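# How does a robot learn to pick things up?

Think about how you learned to hold a cup. Probably you dropped a few. A robot must learn this too, and it needs many examples.

At the Callness Robot Lab we work on a project with the name Pimby. We do not write a long list of rules for the robot. We show it how people do things with a gripper, a tool with two fingers that you hold in your hand. A camera on the tool sees what the fingers do. The computer looks at all these recordings and tries to find what is the same in them.

In our first test, we recorded only in one room. The robot became good in that room, but in a new kitchen it made many mistakes! So we asked people to take the gripper to other places - homes, shops, gardens. Now we have 2,955 recordings.

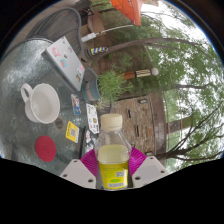
A bottle is a good teacher for a robot. It can be full or empty, hard or soft, and you can often see through it. The clear one between the pink pads has a yellow label, and behind it there is a table with a laptop, a cup and many stickers. The computer must learn which thing matters for the job.

Then came the big test. The robot tried 100 times to pick up a bottle in a place it did not know. With the recordings from one room, it could do it 5 times in every ten. With the recordings from many places, it was nearly nine.

Next we want to try it with spoons, they are much harder.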